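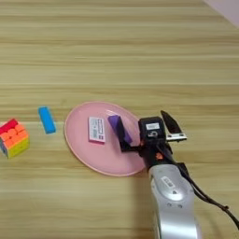 Gadisa Demissie thinks the plate is the wrong fixture for this and says so in the margin of the last entry: the rim forces the finger to come in high, the pad lands on the edge of the block instead of the face, and I am tuning the controller to fix a geometry problem. Fair. Leaving the plate in for now, because the rim is what the Prustari run will have too. Will do a bare-wood set for comparison once the cable is sorted.

2018-09-03, Zulness bench

Goal: repeatable pick off the pink plate with the new jaw linkage. Purple block is the target. Card stays on the plate as a near neighbor; a pick that drags the card counts as a miss. Blue block and puzzle cube stay on the wood, left side, not to be touched.

Changes since the August entry:
- Silver brackets on the fingers re-seated. The old screws had backed out again. Threadlocker this time.
- Force limit on close down to 30 percent. At the old setting the linkage flexed and the position readout lied.
- Approach height is now a parameter in the config file. It was hard-coded in 2 places, with different values.

Runs. Same start pose every time, block put back by hand against a paper template, template taken away before the arm moves.

First batch: fine until the block was placed with its long axis close to the approach direction. Then the lower finger gets there early and pushes before the other one has closed. Block rotates, grip ends up on a corner. Releasing and re-closing without moving the wrist made it worse.

Second batch: added a pause after first contact, so the wrist can shift toward the free finger before the close finishes. Better. The finger position at contact is in the log, encoder counts. Contact shows at 676 with the block lying square to the jaw. Diagonal placement moves that number enough that a fixed threshold is no good. Switched to watching the rate of change. Crude, but it triggers in the right part of the stroke.

Card: dragged in two runs, both with the block set too close to it. The gap on the template was drawn by eye. Redraw with a ruler.

Cable. It still comes off the back of the gripper and lies on the table to the right of the arm. At full wrist rotation it goes tight and pulls the gripper off by enough to see in the log. The Vikent sleeve I had is too stiff for the bend radius. Options are a longer loop or a guide on the forearm casing. I don't want to drill the casing. Try a strap mount first; Yilma printed one for the other arm and the file should still be on the shop drive.

Shadow problem, minor. The gripper throws a soft shadow over the lower right of the plate on approach, and the segmentation gives up part of the plate edge there. Purple against pink survives it. I would not trust a darker block. Moving the lamp only moves the shadow. Left alone.

Gadisa also asks why the plate is not clamped. It is not clamped because I wanted to know how hard the finger pushes down. With the lower force limit it stays put on a normal pick. On a bad one it creeps. Tape marks on the wood for the rim position would show the creep without measuring after every run, so those go on before the next set.

To do:
- strap mount, then longer loop if the mount slips
- ruler template
- tape marks for plate
- bare-wood set, same block, same poses, for Gadisa
- write down which config goes with which log. The second batch was started on the old file and I only caught it from the approach height. First few runs of that batch are renamed with an x and should not be used.

Arm powered down at the wall, not just at the switch. The supply fan keeps running otherwise. Config and logs are in the Prustari folder on the shop drive.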